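4.2 What people said about guilt

I went into the Skarkura interviews expecting sadness, and I got plenty of it, but what kept coming up (over and over!) was the phone call someone hadn't made. Of the 59 people I spoke to, 19 raised it before I'd asked a single question about blame.
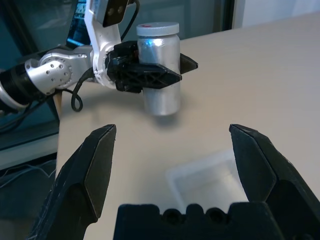
Most of them knew perfectly well that the call wouldn't have changed anything, and they told me so, and then they went straight back to it. One woman had worked out the exact evening in October when she could have rung her brother and watched telly instead. I found those bits hard to listen to, I'll admit.

The Cendonport group were older and talked more about visits than calls, usually over a second cup of tea, and a good few said the guilt had faded once they'd said it aloud to a neighbour.
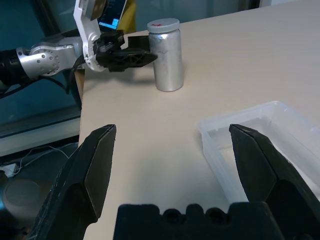

Figure 3. A pale tabletop seen between two open black gripper fingers.

I'd love to say why the two towns differ, but my sample's too small for that and I never asked about family size, silly me.
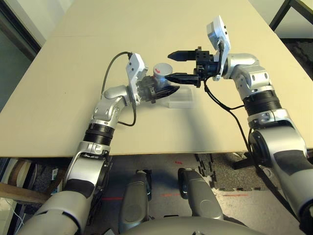 4.3 Talking to strangers

Sessions ran to 90 minutes, and the best talk nearly always came near the end.

3 comments | 410 shares
Contact | © Prelitz | Back to top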